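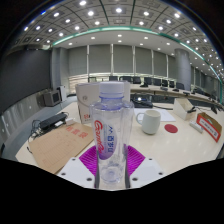 A clear bottle held between two magenta gripper pads in front of the table, with a carton and a paper envelope behind it.

Do we need a bottle amnesty?

The building newsletter for Bilasgate has asked me to write something encouraging about the new Clear Desk plan, which starts on 10th May. I have read the plan twice and I am not very encouraged.

The idea comes from Jadier, the firm that looks after our shared floors. Every table is to be cleared at the end of the day, every drink bottle is to go in one of the new bins by the elevators, and anything left behind goes to a shelf in the mail room. Jadier says its walk-through in January found 151 bottles left on tables across the four floors. I would like to know how many of those were on their second week and how many had been put down ten minutes earlier by someone who went to a meeting. The report doesn't say. It gives one number and a pie chart.

Look at any table on the third floor and the bottle is the easy part. A plastic bottle with its cap on takes five seconds to deal with. The trouble is what sits around it: the brown envelope that might hold a form somebody still needs, the white carton, the adapter, the black cables hanging over the side. Who decides whether those are trash? Under the plan, the evening cleaner does. I don't think that is fair on the cleaner, and I don't want my paperwork on a mail room shelf.

Amna Magsi on the second floor has tried the plan early with her team. She tells me they filled a bin in a week and that the tables do look better. She also tells me three chargers went missing and one turned up in a kitchen drawer. "People cleared the things they could see a place for," she said. "The cables just moved to the windowsill."

Then there is the cost. The bins and signs come to $2,535, out of the same fund that was too short last winter to fix the water cooler on our floor. Usman Kiani, who sits near it, pointed out that a working cooler might do more about bottles than a bin would. He has asked for the repair 44 days running by his own reckoning, and I have no reason to doubt him.

I will go along with it for a month, with some conditions. Empty bottles can go, caps on or off, whichever the recycling company wants (the sign should tell us, and at present it doesn't). Envelopes and papers stay where they are unless the owner says otherwise. Chargers and adapters get a name on a strip of tape. And I would like the next count done at the same hour as the first one, or the two numbers can't be compared.

Comments to the third floor mailbox, please, including from anyone who thinks I'm being unfair to the pie chart.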